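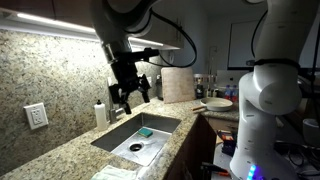 3.2 Cable routing and upkeep of the kitchen cell

Figure 4. The Skornomo kitchen cell, with one arm reaching over the sink and the second at the right. The gripper cable swings out in a wide loop before it comes back to the gripper.

I'll admit I wanted to skip this section. We had a nice results table and I figured readers would go straight to it. But when I went back through our Skornomo log, so much of our lost time came down to cables and loose screws (and me forgetting to check them) that it seemed silly to leave it out. If you're planning to run two arms in a real kitchen, this may save you a few weeks.

Let's start with the loop in Figure 4. Our first version had the gripper cable tied snugly along the arm, and it looked great! It also tugged on the connector whenever the wrist rolled past its halfway point, and we'd lose the gripper for a second or two in the middle of a wipe. We blamed the driver, then the hub, then the power supply, in that order. In the end we cut the ties near the wrist and let the cable hang free, and the dropouts went from several a session to almost none. The price is that the loop sweeps through a fair bit of air on its own, so the planner (we use Cladum for this) now carries a fat no-go bubble on that side of the wrist. I drew the bubble by hand and it's bigger than it needs to be. It costs us some reach toward the cabinets, and I've made my peace with that.

The second arm is the one with the black strap just above the big joint. We like straps for this kind of thing, mostly out of laziness, as you can undo one and redo it without hunting for cutters. They do creep, though. We put a pencil tick on the shell next to the strap's edge and look at it before the first run of the day. If it has slid, we undo it, take up the slack by hand, and buckle it again with the elbow bent. Doing it with the elbow straight leaves too little cable, and I have done it that way more than once.

The fingers get checked more often than anything else. Over a sink they see a lot of crumbs and soap, and the pads go slick long before they look worn. We wipe them after every 25 trials and swap them after the Szabo pull test drops below 9 newtons. Across the 821 trials reported in Section 5 we stopped for hardware 71 times, and finger pads were the biggest single cause, ahead of connectors and well ahead of anything in software. I'd have bet the other way around.

A word on recalibration, which we do at the counter with everything left in place. Early on we cleared the whole surface first, thinking a clean counter would give cleaner numbers. Maybe it did, but then the soap and the sponge went back slightly wrong and the first few trials were junk. Now we jog the arm over the sink, open the fingers, touch off on the rim with the left one, and let the Zarkusness script work out the offset. Both arms take a little under a coffee break. If the offset comes back larger than the finger pad is wide, we don't accept it and go look for a loose mounting screw, starting at the wrist.

We tried one more thing in April, a spring reel to take up the slack in the loop, and pulled it out the same afternoon. The reel kept a steady pull on the gripper and our force readings drifted with arm height. A softer spring might work. We haven't tested one, and all the results below use the plain hanging loop.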